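Last updated: August

Too warm to sleep, so I'm at the window with the notebook again and the fan pointed at my feet. It's a little past eleven at night. The bakery downstairs won't start up its ovens for hours yet, and the street has gone so quiet I can hear the traffic light change, or I think I can.

I wanted to get down the business of the walk while it's still fresh. I have been talking about walking the old canal path from Flotmont to Fivwood ever since I moved here, and I've talked about it to so many people that I believe a few of them assumed I'd already done it. This morning I finally went. I got up at five, filled two bottles, wrapped up the last of the cornbread, and caught the first bus out, which had me on it and a man asleep with his hat over his whole face, and that was all.

Flotmont is smaller than I remembered. The lock gates are still there but they've been painted a kind of pool blue that I don't care for. The water was low and very green, with those skating bugs all over it, and for the first mile or so I was the happiest person in the county. The path is good there — packed gravel, wide enough for a bicycle to get by you without anyone having to step into the weeds. There were blackberries. Not many ripe ones within reach, and I have the scratches up my left arm to prove I tried for the others.

Past the second bridge it gets rougher. I had the old map with me, the one with the coffee ring on it, and it shows the path on the north bank all the way to Naveo. Well, it isn't on the north bank anymore. It crosses over at a little iron footbridge with no sign, and if you miss that (I missed it) you end up in somebody's cornfield, walking along between the rows with the leaves slapping at your ears, feeling like a trespasser, and I suppose I was one. I went on like that for a good half hour out of pure stubbornness before I turned around. I must remember to pencil the bridge onto the map before I forget where it goes. It's just after the brick pump house, the one with a tree growing out of its roof.

Naveo by ten, then, and already hot. I sat on the church steps and ate the cornbread, all of it, though I had promised myself to save half. There's a plaque by the door about the flood, with a line cut into the stone to show how high the water came, and it was well over my head even standing up. It says 104 families lost their homes. I read it twice. I've been through Naveo on the bus I don't know how many times and never knew there had been a flood at all. The church has a board for the roof fund out front too, one of those painted thermometers, and they've gotten to 1,389 dollars out of 2,000, so I put in what I had in my pocket apart from the bus fare home. It won't have moved the red line much.

The stretch after Naveo is the one I'd do again tomorrow if my feet would let me. The trees come right down over the water and it's as cool as a cellar under there. I saw a heron, standing so still I took it for a stump, and when it went up it made the ugliest noise, like a gate. I saw turtles too, a whole row of them on a log, and each one slid off as I got near except the biggest, who plainly had no opinion of me one way or the other. I stood there and talked to him a while. I talk more on walks than I used to. I don't think it's loneliness, or not the bad kind. It's more that things seem to be owed a remark.

I'd meant to have lunch at Munshi's in Fivwood, and I'd been thinking of the lentil soup since the pump house, and of course they close the kitchen at two, and I came limping up to the door at twenty past. But the woman there took one look at me and brought out flatbread and a bowl of yogurt with cucumber and would hardly let me pay for it. I could have cried. I had a blister by then the size of a nickel on my heel, and I had taken off my shoe under the table, hoping it didn't show. 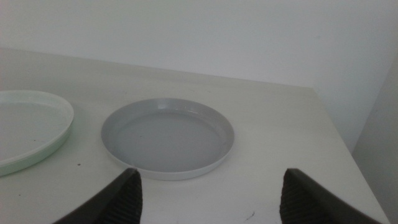
And then the bus home, with my forehead on the glass the whole way. What took me most of a day on foot took 25 minutes by road. I thought that would make me feel foolish but it made me feel rather grand, looking out and knowing what was behind each line of trees. There's my cornfield, I thought. There's my turtle in there somewhere.

I've soaked my feet and put a bandage on the heel, and I've hung my shirt on the shower rail because it's full of burrs and I can't face them tonight. I should say the knee held up. I was worried about the knee — I didn't write that down last night because I thought writing it would bring it on — and it only complained on the steps up to this apartment.

What I'd like is to do it the other way in October, Fivwood to Flotmont, when the leaves are turning and there's no corn to get lost in. Start with the soup this time. Better socks. Take the small clippers for the brambles, and a bag, in case there are walnuts.

It's a little cooler now. There's a breeze getting in past the curtain, and somebody across the way has just put their light out. I'll try lying down again. I need to call about the water bill in the morning, and there's no milk.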